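Trallow Notes – Opinion – Simulation and tooling

Let the simulator make a mess
By Marjatta Turunen
14/09/2020

I have a soft spot for ugly starting states, and I'd like to talk more people into sharing it.

Most of the simulated kitchens I get to play with begin the same way. The cookware is on the counter or the stove, the handles face the robot, the food is where food goes. Press run, the planner finds a grasp, the arm does its thing, and a green check mark shows up in the log. I love that check mark! I've been writing planning code for eight years and it still makes me sit up a little. But it tells you mostly that the robot can handle the kitchen you had in your head when you wrote the scene file, and the kitchen in your head is very well behaved.

What changed my mind was a bug. Raimo Kauppinen was cleaning up the scene sampler in Hendness, our task generator, and for one afternoon the support check was off. The sampler normally asks "is this object resting on a surface meant for it?" and throws the draw away if the answer is no. With the check gone, any flat surface would do. Raimo was ready to fix it before lunch the next day, and I begged him to leave it alone until I'd run the whole evening batch.

It was the most fun I'd had with the planner in months. Out of 50 draws, 42 came back with no plan at all, and almost every one of those failures was interesting. Some came from our reach model, which had a floor height baked in as a keep-out zone, so anything low down was invisible as a goal. (I put that zone there myself, years ago, to stop the elbow from scraping. Sorry, everyone.) Some came from the grasp sampler, which only proposed approaches from above or from the robot's own side, fine for a mug on a counter and close to useless for a pan whose handle runs in beside a row of drawer pulls. And some were perception. Our segmenter had learned that long thin silver things attached to dark fronts are cabinet hardware, and it was not always willing to let a pan handle be a pan handle.

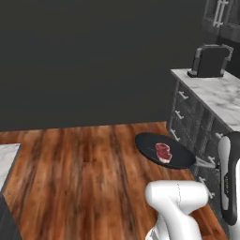 None of that would have come out of the tidy scenes, no matter how many we ran. We had been turning the random seed for ages and getting the same kitchen with the mug two inches to the left.

The argument I hear against this, and I hear it from people I respect, is that it's wasted effort. Pantelis Drakos put it to me pretty bluntly: if a steak is on the floor, dinner is over, so why spend compute on it? Fair enough as cooking advice. But a robot that works in a home is going to meet the floor sooner or later, and somebody has to pick the pan up whether or not anyone eats what's in it. Cleanup is a task too. I'd go further and say it's a better test of a planner than cooking is, because there is no usual place to begin from. You have to look at what you've got and work from there.

And think about what a pan with something sitting loose in it asks of the software. The arm has to get low without folding into itself. The grasp has to come in along the cabinet face with very little room on one side. Then the lift has to stay level, which means the controller cares about tilt the whole way up, and the motion planner can't hand it one of those lovely swooping paths that would be fine for an empty pan. Three parts of the stack that usually get to ignore each other suddenly have to talk. I find that thrilling. I realize this may say something about my evenings.

Pantelis has a second point, and here I think he's mostly right. If you let the sampler do anything, you get junk: plates halfway through walls, a kettle balanced on its spout, states that could never happen and that teach you nothing. Raimo's bug gave us some of those too. So I don't want the support check gone for good. I want it split in two. One check should be physical: is the object stable, is it clear of everything else, does it stay put when you let the simulation settle? Keep that one strict. The other check is about manners, meaning whether things are where a polite person would leave them, and that one should be a dial you can turn.

Shazia Jafri has a first version of the dial working in a branch. It has four settings, and the top one is gloriously rude. We'll try to get it into the October build, along with a change I care about just as much: failed draws will be saved with the reason the planner gave up, in plain words, next to the starting state. At the moment you get an error code and a shrug. If you want people to enjoy failures, you have to make them easy to read.

My keep-out zone is gone, by the way. The elbow does scrape now and then, so I'm writing a proper cost term for it, and if anyone has a good one already, please send it over before I get attached to mine.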